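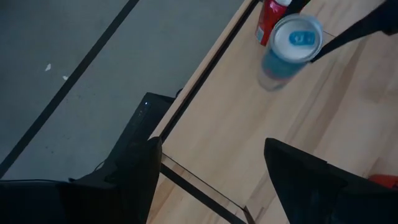

**Project report: can sorting with two arms, or how we learned what a timeout is for**
Team Jisula, Intro to Robotics, spring term

Our goal was modest. Two arms would share one table, pick up drink cans, and hand them off to be sorted. The proposal said we would finish in March. In April we were writing a fault report, which has turned into most of this one.

## What went wrong

The planner we wrote, Abdella, gives each arm a turn in the shared zone. An arm asks for the zone, gets it, does its business and gives it back. If an arm doesn't answer within 1000 milliseconds, Abdella assumes it has finished and offers the zone to the other one. We picked 1000 because it was round.

On run 65 the left arm stalled with its fingers still over the handoff spot. It had lost its connection for a moment, so it said nothing. Abdella waited its one second, took silence for good manners, and sent the right arm in. The grippers met at low speed. One fingertip pad came off, a can went over, and the person holding the stop button pressed it slightly after it would have been useful.

## What we found

The logs showed the same dropout 21 times before that run. We had not noticed, as the arm had always happened to be parked somewhere harmless. So the fault was old and only the collision was new.

We first blamed the network, then the cable, then (for one whole evening) the cans. The cable deserved part of it. It was routed past the shoulder joint and pulled tight whenever the arm reached across its own base - something our wiring diagram, drawn with the arm standing politely upright, did not show.

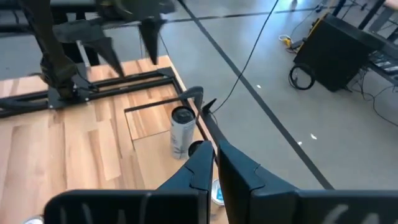

The bigger fault was in the logic. A missing answer should mean "stop everything," and ours meant "go ahead." Changing it took four lines. Finding out which four took nine days.

## Fixes

- A silent arm now keeps the zone until a person clears it.
- Both arms halt on any dropout.
- The cable has slack at the shoulder and two more ties.
- Whoever holds the stop button does not also run the laptop.

After the changes we did 269 more runs. There were six dropouts, all six ended in a halt, and there were no collisions. Sorting is slower than before, and the Canden grading sheet takes off points for speed. We'll take the hit.

## Still open

The left arm drifts a little after a restart and we don't know why. The spare pads from Tredasholm are a hair thicker than the originals, so grip width needs to be measured again before the demo. We also never tested what happens if both arms go silent at once. In theory, nothing moves.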